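Drying washing indoors without a tumble dryer: what are people doing this winter?
Forum: Home and Household > Damp, Heating and Laundry
Views: 1,286

tilehurst_ed
Sunday, January 26, 2025

Looking for some opinions before I spend money. We moved into a ground floor flat in Conneely in the autumn. No garden, no tumble dryer, and the lease says nothing is to be hung on the balcony. Everything has to dry in the living room.

At the moment I use a metal clothes rail and put shirts and tops straight onto hangers. Towels and bedding go over the doors, which I know is bad. The windows are streaming by morning and the humidity meter said 73 when I got up today. There is a bit of black mould starting in the corner behind the bookcase.

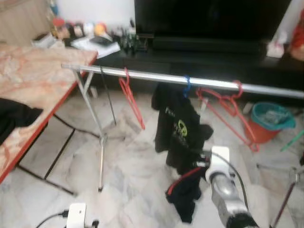

Heating is on for an hour in the morning and again from teatime. I have been looking at a dehumidifier, the Drosurico one with the laundry setting, but my partner thinks we should just open the windows more and save the money. A thick top takes two days at this time of year and starts to smell before it is done.

Has anyone gone from no dehumidifier to having one, and was it worth it?

ashpan
Senior member

Yes and yes. Bought a dehumidifier four winters ago and would not be without it. Shut the door, shut the window, put it near the clothes but with space for the air to move. Most things are dry overnight. You empty the tank and that is water that would have been in your walls.

Get the mould off first though. Proper mould remover, gloves on, and pull the bookcase forward a bit for good.

morag_b

I'll disagree. Your partner is right to try the windows first. Cold air from outside holds very little water, so once it is in and warmed up it takes moisture off the clothes. We do ten minutes morning and evening with windows open at both ends of the flat, and then shut them. It costs next to nothing and we have no mould.

People buy a dehumidifier and then never open a window again, and the air in the house gets stale.

ashpan

Depends on the flat. If it only has windows on one side you won't get a through draught. And I'm not heating a room all evening to let it out again.

morag_b

Ten minutes doesn't cool the walls down. It's the air you are changing.

tilehurst_ed

Windows are on one side only, apart from a tiny one in the bathroom that has been painted shut. I'll ask the agent about that.

pegbag

Couple of things before anyone buys anything.

What spin are you using? A lot of people leave it on the default, which is low on many machines. Put cottons through a second spin on the highest setting. I do this with towels every time and it cuts a good few hours off.

Second, use less detergent. I was using Nuven liquid to the line on the cap and everything came out slightly slimy and took an age. Went down to half and it stopped. The smell you mention may be partly that, although slow drying will do it as well.

tilehurst_ed

Had a look and it was on 800. I've put it up. We use a powder, and probably too much of it.

One more question while I have people here. Is it better to put tops on hangers from the start, or lay them over an airer and hang them up later? I've been doing hangers because it saves ironing, but the heavier ones pull out of shape at the shoulders.

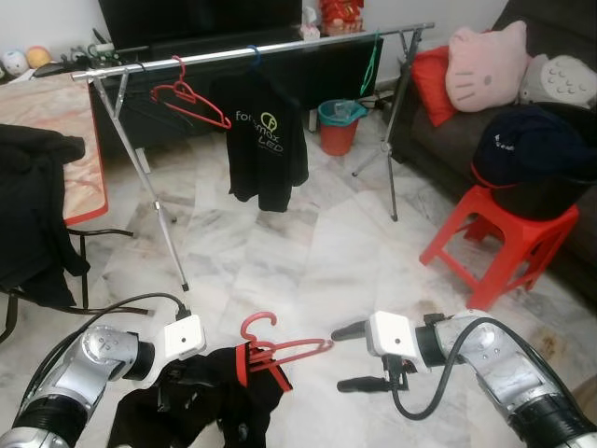 Black garment with the red trim, and one of the red plastic hangers.

pegbag

Hangers for shirts, airer for knitwear. Anything heavy and stretchy wants to be flat or folded over a bar at the chest. Polo shirts are fine on a hanger if you give them a shake and straighten the collar first. Do the top button up as well or the neck goes wide.

Feed the hanger up from the hem and not down through the neck. Going through the neck is what stretches it.

old_harrow

Plastic hangers every time for damp things. Wire ones rust and you get an orange mark at the shoulder which does not come out. Ask me about my work shirts.

zdonmez

I have had a heated airer for two winters so I can add something on that. Mine is the Pluvotia with the cover. It is good for socks, pants and tea towels. It is poor for anything thick, because only the part touching the bar gets warm and you have to keep turning it. The water also still goes into the room, so you need a window open or a dehumidifier next to it anyway.

If I had to choose only one I would have the dehumidifier.
Zübeyde Dönmez

ashpan

Agree with that. We had a heated airer as well and gave it away.

morag_b

My sister has one and gets on well with it. She has a window vent in the room, which may be the difference. I'd still say try the free things for a fortnight and keep an eye on the meter before spending.

tilehurst_ed

That's fair. Plan for now is fast spin, less powder, and windows open twice a day once I've got the bathroom one freed up. I'll also stop putting the bedding over the doors and take it to the launderette. If the meter is still over 60 by March I'll buy the Drosurico.

I've also been spacing things out more along the rail. Before, I had everything pushed up together and the sleeves were touching.
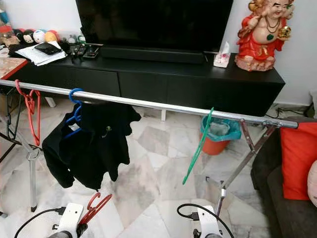
It means doing smaller loads more often, so that's a bit of a nuisance, and the machine is noisy. We had been doing one enormous wash at the weekend. I might move to three small ones through the week and see how that goes with the electric.

pegbag

Smaller loads made the biggest difference here. Leave a hand's width between things if you have the room. Is there any way of pointing a fan at it? A cheap desk fan on low does nearly as much as a heater for a fraction of the running cost.

old_harrow

Second the fan. Put it low down and aim it upwards.

tilehurst_ed

There's a desk fan in the cupboard from the summer. I'll get it out tonight.

morag_b

Fan plus open window and you won't need the dehumidifier.

ashpan

He will, with windows on one side and a ground floor. But let him try it.

zdonmez

If you do buy one, check the lowest temperature it works at. Some types are not much use in a cold room. The desiccant ones cope better but they use more electricity. And look at the tank size, as mine needs emptying more often than I would like.

tilehurst_ed

Hadn't thought about the temperature. The room drops to 14 overnight so I'll look that up. Thanks all, will report back when I've had a few weeks of readings.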